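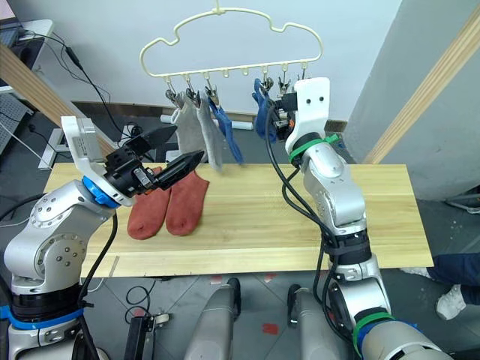
Sock hanging task, left gripper above the reddish-orange pair.

Open day at Tirnadstead: questions and answers

When is it?
Monday, September 14, 2026. Demonstrations start at 11 and repeat through the day.

What does the robot do?
It uses two arms to hang socks from clips on a cloud-shaped hanger. Grey and blue socks are shown on the hanger in the photograph, with the reddish-orange ones still on the board.

Is it running on its own?
Some runs are autonomous and some are operated by hand. The mode is announced before each run.

How was it trained?
On 1,353 recorded runs of the same task. Gert Mthembu will take questions on the data after each session.

How many people can attend?
Each session is limited to 31 visitors. Book through the Clurnavow front desk.

How close can I stand?
Behind the floor tape. Staff may step inside it during a run; visitors may not.

Can I take photographs?
Yes, without flash. Flash affects the cameras.

Are children admitted?
Yes, with an adult. One adult may bring up to 4 children.

Who do I contact about access?
Anel Maluleke, at the front desk. The next open day is in December.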